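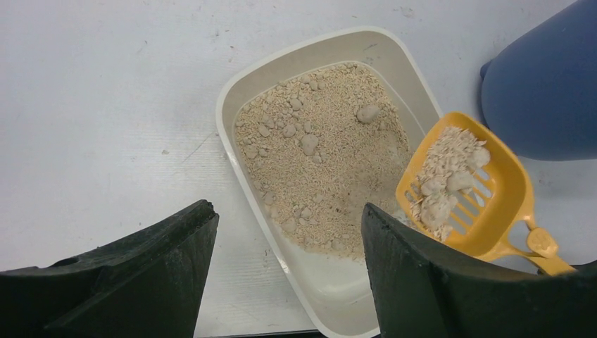
Ticket 3017
Product: Selico pellet litter, unscented
Category: Clumping / scooping
Status: Closed

Reported problem

Customer reports that clumps break apart when lifted and that a large share of clean litter leaves the tray with each scoop. One cat, one tray. Tray is an open rectangular type, no hood, plastic. Customer switched from a fine clay litter (Nusico) in November and kept the same scoop. A bag that used to last 40 days is now gone in less than half that time. No complaint about odor. No complaint about the cat refusing the tray.

Entry 1 -- Support

Asked for litter depth, scoop type, how often the tray is cleaned, and whether the bag was stored open.

Customer's answers: depth not measured, "enough to cover most of it." Scoop is plastic with narrow parallel slots, bought for the old litter. Cleaned once a day at 7 a.m. Bag is folded over and kept in a hall closet.

Entry 2 -- Support

Two likely causes, to be tested separately.

Cause A: slot width. Fine clay falls through a narrow slot. Elongated granules pass only when they line up with it, so they bridge across the slots and stay on the scoop with the clumps. A slow side-to-side motion clears some of them. Shaking up and down mostly does not, and it cracks the clumps.

Cause B: depth. Where the bed is thin, liquid reaches the floor of the tray before the granules take it up. The clump forms flat against the plastic and has to be scraped off, and scraping breaks it.

Instructions sent:
Empty the tray and wash it with warm water and dish soap. Dry it completely.
Fill to a level depth of 60 mm. Check the corners as well as the middle.
Keep the current scoop for now.
Scoop from the side of the clump, going in low with the front edge flat to the floor. Do not press down from above.
Hold the scoop over the tray and move it side to side until granules stop falling. Then discard.
Level the bed afterward. Pull litter back to any bare end.

Entry 3 -- Customer, by phone

Depth corrected. Clumps now come up whole in most cases. Loose litter on the scoop is still a problem, and the customer says it takes too long to clear. Also reports spillage on the side where the scoop is lifted out.

Entry 4 -- Support

Cause B confirmed as the source of the breakage. Cause A still open. Asked customer to try a scoop with wider slots. The Metwally wide-slot scoop is listed as suitable for pellet litters, and any scoop with openings of about 9 mm should do. Small fragments will fall back through wider slots. This is expected and they can be picked up on the next pass once they have bonded to something larger.

On spillage: fill the scoop no more than halfway and clear it over the center of the tray, away from the rim. With a heaped scoop the granules run off the front edge as soon as it is tilted.

Customer asked if the old litter could be mixed in to use it up. Advised against it. Fine clay settles under the granules and sets hard on the tray floor, which brings the scraping problem back.

Entry 5 -- Customer, by web form

Wide-slot scoop in use. Clean litter drops through within a few seconds. Some small nodules are left behind each day, as described. Litter use is lower, although the customer has not yet finished a bag at the new depth and can't give a figure. Asked how often the whole tray should be changed.

Entry 6 -- Support

Full change when the small fragments no longer come out with normal scooping, or when the bed stays damp after leveling. Top up between changes to hold the depth. Wash the scoop at the same time as the tray -- residue dries in the slots and narrows them.

Resolution

Insufficient depth, plus a scoop not matched to granule size. No product fault found. No replacement bag issued. Scoop note forwarded to Pedmont for the bag label, where the current text says only "use a slotted scoop."

Reopen if breakage returns with the bed at full depth.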